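Print this page | E-mail this page

Golimmont Square Frame: Set-up Guide
Section 5: Fitting the picture and closing up

You will need a clean table, a soft cloth and more patience than the box suggests.

1. Lay the frame face down on the cloth. Turn back the 2 tabs on each side with your thumb. A butter knife also works, though the Amlow finish will remember it.

2. Lift out the backing and the paper insert. The insert shows a smiling couple. You may keep them if you have grown attached.

3. Wipe the inside of the glazing with a dry cloth, then wipe off the fluff left by the cloth.

4. Drop in the picture, then the backing, and press the tabs flat.

NOTE: Check which way is up before step 4. Abstract prints are the usual culprits. 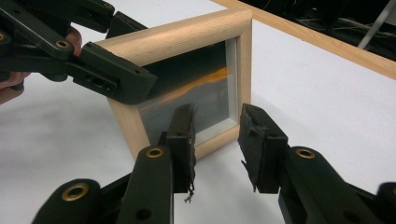
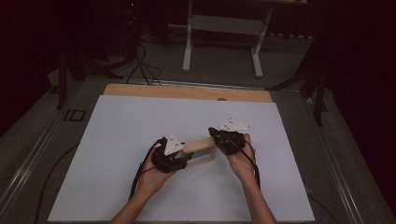 Colour shifts a little from frame to frame, and we don't take returns on the grounds that a tree was inconsistent. Stand yours in daylight and look along the rails before you hang it. The fine grain in the pale wood should be visible, and at the upper right corner you'll find the mitre as a fine line where the top and side rails meet. A fine line is normal. If you can post a letter through it, call us and quote part 933.

CAUTION: Don't lift the frame by one corner once it is on the wall. The Villey hook is rated for hanging, and has no opinion on swinging.

Contact Odukoya Home Customer Care | Copyright Odukoya Home | Back to top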